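Food waste round to reach 2196 homes in Gudum from June

Households in Gudum will have their food scraps collected every week from June, after a trial in the streets around the old dairy was judged to have gone well enough to extend.

The service will cover 2196 homes. At present most kitchen waste in the town goes out with the ordinary rubbish, which is emptied once a fortnight. The trial took in 300 households and ran through the winter, with a small lidded caddy for the kitchen and a larger bin for the kerb.

Seraina Danzer, who manages collections for the contractor Gostura, said the aim was to keep the change simple.

"People put the bin out by seven in the morning and we empty it before noon," she said. "Cooked food, raw food, bones, peelings, plate scrapings - it can all go in together. The only things we ask them to keep out are packaging and liquids."

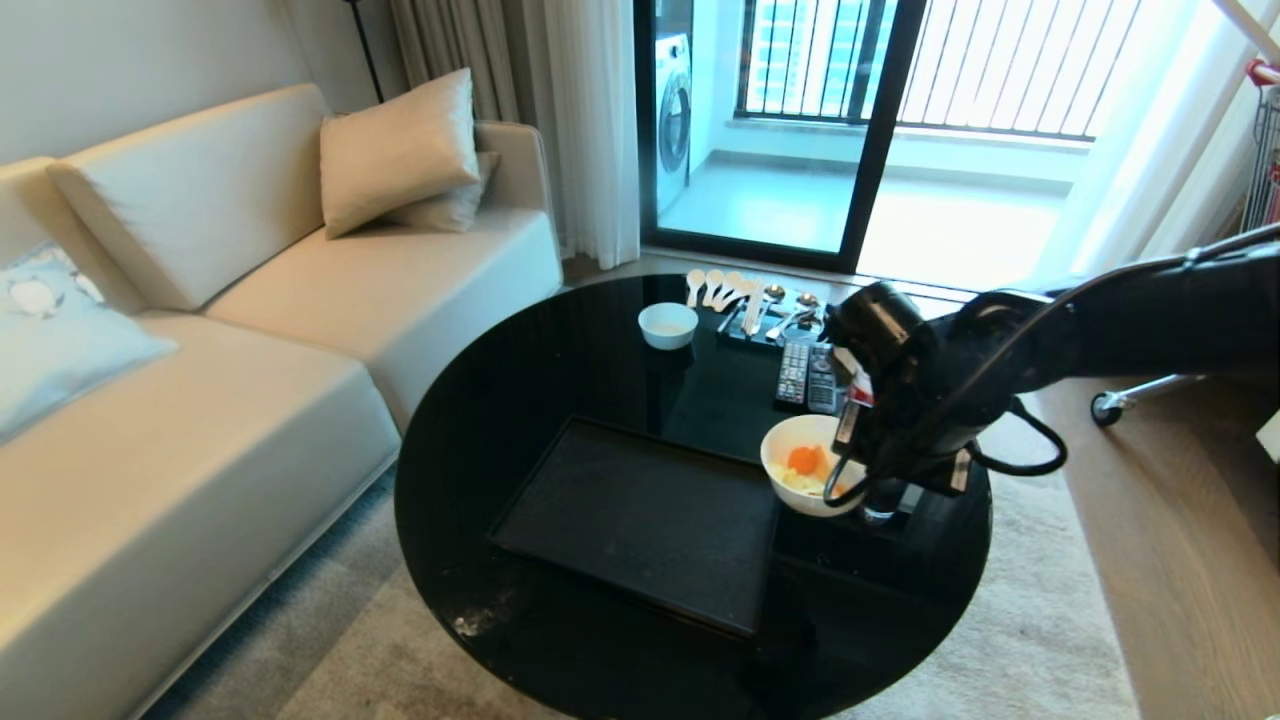 Residents will be sent a caddy, a roll of paper liners and a printed calendar during May. Those in flats will share a larger bin, to be kept with the existing ones, and will get a key to it. Anyone with no room for a kerbside bin can ask for a smaller one.

Collected waste will be taken to the Praltari plant, where it will be broken down in sealed tanks. The gas will be used to heat the plant's own buildings and the remaining solids will be offered to farms as fertiliser.

Not everyone in the trial area took to it. Theresia Ruchti, who lives on Grabner Street, said the first caddy she was given had a poor lid and she had fruit flies within a week. She was sent a replacement and has used it since.

"It was a nuisance to start with," she said. "I still forget about tea bags."

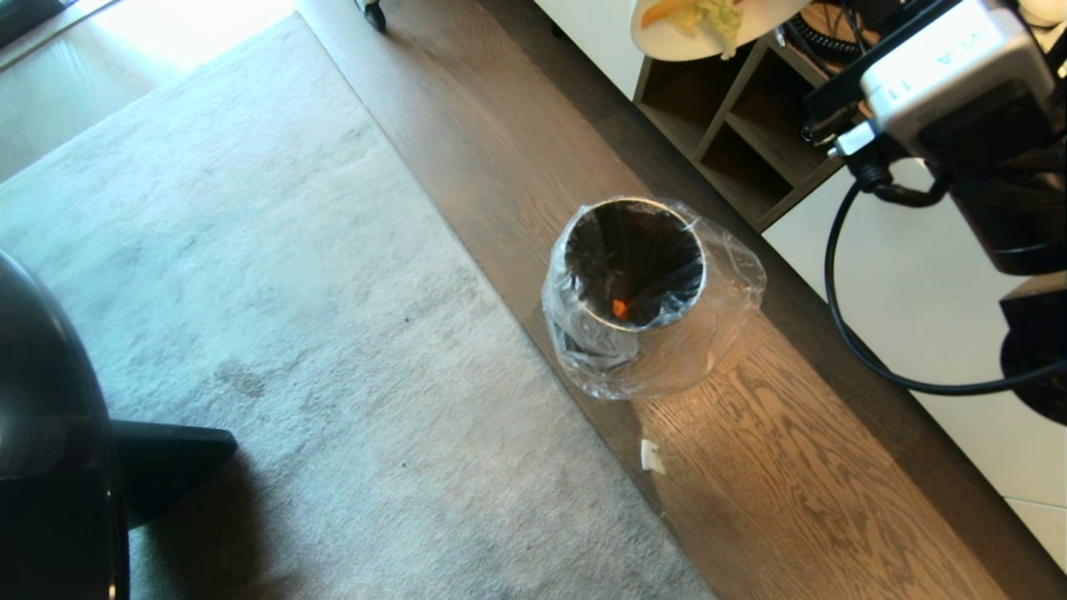 Plastic has been the main difficulty so far. Crews on the trial round left stickers on bins that could not be emptied, and in the first month 40 were handed out. Many homes already line their indoor bins with a clear plastic bag folded over the rim, and some residents had assumed the same bags could be used for food. They cannot, even if the bag says it will break down, and any caddy lined with one will be left behind. By the last month of the trial the number of stickers had fallen to 19.

Nighat Dogar, who answers the Gostura helpline, said most calls were about what to do once the paper liners ran out. More can be picked up free from the library and the town office, or a tag can be tied to the bin handle and the crew will leave a new roll. Newspaper is also accepted.
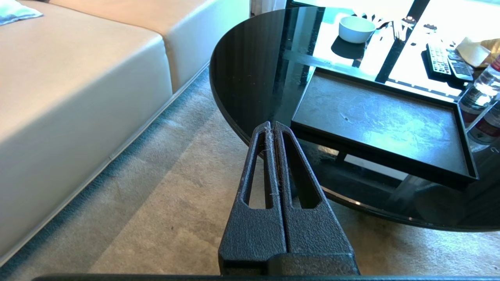
Ordinary rubbish will still be collected fortnightly, on the same days as now. There are no plans to change the glass and paper rounds. Garden waste should go to the yard on the Praltari road as before, and will not be taken with food.

Two drop-in sessions on the new service will be held at the library before it begins, both starting at 6pm. Residents who have not had a caddy by the end of May should ring the helpline.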